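Halura, le tableau de suivi des investissements directs étrangers

Accueil > Données et outils > Investissement international > Halura

Mis à jour le 2 septembre 2021

Bonjour, moi c'est Iveta Kollár, et je m'occupe de Halura depuis sa toute première version (un tableur affreux, avec des onglets orange, que je garde encore quelque part par sentimentalisme). Si vous arrivez sur cette page, c'est sans doute que vous passez vos journées à recoller des séries de flux d'investissement venues de banques centrales, d'agences de promotion et de registres qui ne parlent jamais tout à fait de la même chose. Je connais, j'ai fait ça pendant des années chez Grabowska et j'y ai laissé pas mal de week-ends !

Halura réunit dans une seule base les projets d'investissement direct annoncés, confirmés ou abandonnés, avec pour chacun le pays d'origine, le pays d'accueil, le secteur, le mode d'entrée et la source. La version actuelle compte 2 511 projets. On y trouve des créations d'usines, des rachats, des prises de participation minoritaires, et aussi les extensions de sites existants, que beaucoup de bases laissent de côté alors que mes utilisateurs me les réclament sans arrêt.

Ce que vous recevez

L'abonnement donne accès à la base en ligne, aux exports CSV et à une note de lecture rédigée par Hacer Saraç, notre économiste. Sa note est courte, parfois grognonne, et elle y raconte ce qui a bougé dans les règles d'entrée des capitaux : nouvelles listes de secteurs réservés, seuils de filtrage revus, traités bilatéraux renégociés ou dénoncés. Je la lis toujours avant de regarder les chiffres, et je vous conseille d'en faire autant.

Vous avez aussi le module Nanar, qui sert à comparer deux pays d'accueil côte à côte. On choisit le secteur, on choisit la période, et le module aligne les projets, les montants déclarés et les restrictions en vigueur à la date de chaque annonce. C'est mon préféré, je l'avoue. Svatopluk Šimek l'a réécrit de fond en comble cette année et il se charge enfin en un temps raisonnable.

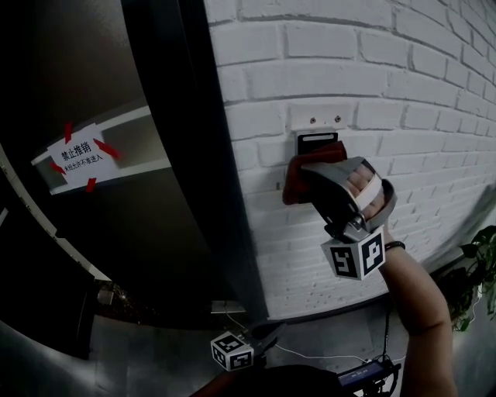 Est-ce que Halura tient compte des capitaux qui transitent par des holdings ?

Chaque projet porte deux pays d'origine : celui de l'investisseur immédiat, tel qu'il figure dans l'acte ou l'annonce, et celui de l'investisseur ultime quand on a pu remonter jusqu'à lui. Vous pouvez filtrer sur l'un ou sur l'autre. Quand la chaîne de détention reste opaque, la seconde case est vide et la fiche le signale.

Je précise, car on me pose la question à chaque démonstration : les montants sont ceux des sources, convertis au taux moyen du mois de l'annonce. Je ne corrige pas, je n'estime pas les trous. Un projet sans montant reste sans montant, et vous verrez qu'il y en a (surtout dans les services). Pour un total par pays comparable à une balance des paiements, il faudra donc passer par les statistiques officielles, dont les références sont données dans chaque fiche pays.

Les formules

Halura Individuel : 12 mois d'accès, un seul poste, exports compris.

Halura Équipe : 2 000 euros par an, accès partagé pour tout un service, module Nanar inclus, et une séance de prise en main en visioconférence avec moi ou avec Juraj Bartoš. Juraj est plus patient, je préfère vous prévenir.

Le module Nanar peut s'ajouter à la formule Individuel, sur devis. Les bibliothèques universitaires ont leur propre contrat, voyez cela avec Dagmar Hrnčiar, qui répond vite.

Configuration

Un navigateur récent suffit. Pour les exports, encodage UTF-8, séparateur point-virgule par défaut (on peut passer à la virgule dans les préférences). Les codes secteurs suivent la CITI, avec une table de passage vers la NACE dans le dossier Annexes.

Et la suite ?

En octobre, nous ajoutons les désinvestissements, c'est-à-dire les fermetures et les cessions, repris des archives de Pasinar. J'en rêvais depuis longtemps ! Les abonnés en cours les auront sans supplément, dans un onglet à part au début, le temps de relire toutes les fiches.

Demander un accès d'essai | Télécharger le guide des variables | Écrire à Iveta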